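The Great Towel Fold, or how I learned to love the rag shelf

Shared 10 times | 2 comments

September is when I get the urge to sort things. Other people feel it in spring, but for me it's the first cool morning, when the windows can stay shut and I suddenly notice the shelf above the washing machine. Mine had turned into a landslide. Every cleaning cloth we own was up there in one big wad, and whenever I pulled at a corner, four more came down on my head.

So this month's home corner is all about microfiber towels: how to wash them, how to fold them, and how to keep them folded longer than an afternoon. I know that sounds like a small subject. I have been happily busy with it for weeks!

It started when Gönül Karabulut wrote in after the last issue to ask why her microfiber cloths had stopped picking anything up. They just pushed the water around on her counters, she said, and left streaks on the bathroom mirror. I had exactly the same problem and had been blaming the mirror. We traded notes, and the answer for both of us was fabric softener. It coats the fibers, and the fibers are the whole point of the thing. If yours have gone slick and useless, try this before you throw them out: wash them warm, with a small amount of plain detergent and no softener, and keep them away from cotton bath towels, which shed lint all over them. Then hang them up or tumble them on low. Skip the dryer sheets too. Mine needed two rounds and came back beautifully. Gönül's took one, and she has been a little smug with me ever since.

Now for the folding, which is where I really got carried away.

I had always folded cleaning cloths in half, then in half again, and dropped them on the pile. That's fine for a stack of three. Any higher and it leans, and these fabrics are grippy enough that when you slide one out, its neighbor comes along for the ride. Tülin Kahraman, who ran our linen closet evening at the Pralter Street hall, folds in thirds the long way first and then in thirds again, so that the raw edges end up tucked inside and you get a little packet that holds together. I tried it that same night and did the whole shelf before bed.

A few things I picked up along the way, in no special order:

Clear a table. I used to fold on top of the dryer, or against my own chest, and everything came out crooked. With a proper surface you can lay a towel out flat, smooth it with the side of your hand and see where the corners are before you commit to anything.

Find one corner first. Cloths come out of the basket in a twist, and it's tempting to shake them and hope. Pick up a single corner, lift, let the rest hang or trail out across the table, and then go looking for the next corner along the edge. It's slower for the first couple and much faster after that.

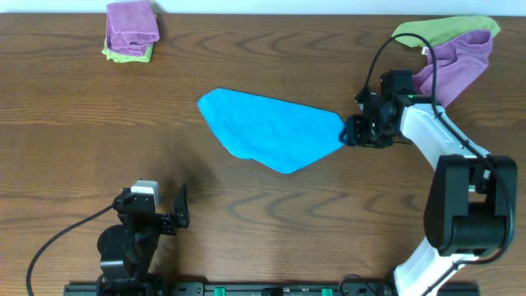 Keep the finished stack well away from the ones still waiting. I push mine to the back of the table on the left and leave the unfolded ones over on the right, and I work in the space between. Eylül Dönmez does it the other way around (she's left-handed) and says the important part is never crossing over. I believe her. The one time I got chatty and put a folded towel down on the wrong side, I folded it all over again without noticing.

And don't fuss about perfect edges! A microfiber towel is a soft, squashy thing and it will always look a bit rumpled on top, however careful you are. If the next one in the pile sticks out a little underneath, let it. These are for wiping up spilled juice.

On to color, which got more mail than anything else when I mentioned it in passing over the summer. I love having several colors. Purple, lime, that loud swimming-pool turquoise – they cheer up a utility shelf no end, and they also let you give each color its own job. In our house turquoise is for glass and mirrors, green is for the kitchen, and purple is for dusting and anything to do with the car. The old gray ones, with their corners chewed by the dog, are for floors. The rule I'd beg you to keep, whichever colors you pick, is that the bathroom gets one of its own and it never wanders into the kitchen.

Teófilo Londoño has a neater version. He stacks his by color in old shoeboxes turned on their sides, so the folded edges face out and he can see at a glance what's running low. He wrote the jobs on the boxes in marker for the benefit of his teenagers. I asked whether the teenagers read them. "They read them," he wrote back, "and then they use a bath towel."

I'm not quite ready for shoeboxes, but I did try mixed stacks for a week, one of each color in every bundle, so I could grab a bundle and go clean a whole room with it. I liked it more than I expected. You carry one thing upstairs, you use the lot, and it all goes into the wash together. The trouble came at the other end, when the bundles had to be built again after every load and I kept running out of green. I've gone back to single colors on the shelf, with one mixed bundle under the bathroom sink and another in the trunk of the car.

Serpil Başaran asked how many cloths a household needs. I really don't know! Fewer than I have. I pulled out everything that had gone stiff, or frayed, or that I'd been avoiding for reasons I couldn't name, and the shelf was instantly easier to live with. The retired ones make very good stuffing for wrapping flowerpots on a cold porch, and the worst of them went to the garage for bike chains, after which they really are finished.

One last bit of laundry talk. If you've bought new towels in strong colors, give them their first wash alone or with something dark. I put a brand new purple one in with my pale dish towels years ago and we had lilac dish towels until they wore out. They were rather pretty, but I hadn't planned on them.

We're doing another folding evening at the Pralter Street hall later this month, and fitted sheets are on the list, heaven help us. Bring whatever has beaten you. Tülin will be there with her thirds, there will be tea and Serpil's walnut cake, and we've got the long tables this time, so there's plenty of room to spread out. Doors open at 7 p.m. If you'd like a place at a table, reply to this newsletter and tell me what you're bringing, especially if it's a duvet cover, as I'd like to know how many of those we're up against.

2 comments

Gönül K.: Not smug. Just streak-free.

Eylül: Can we please do napkins as well? I have a drawer full from my aunt and no idea where to begin.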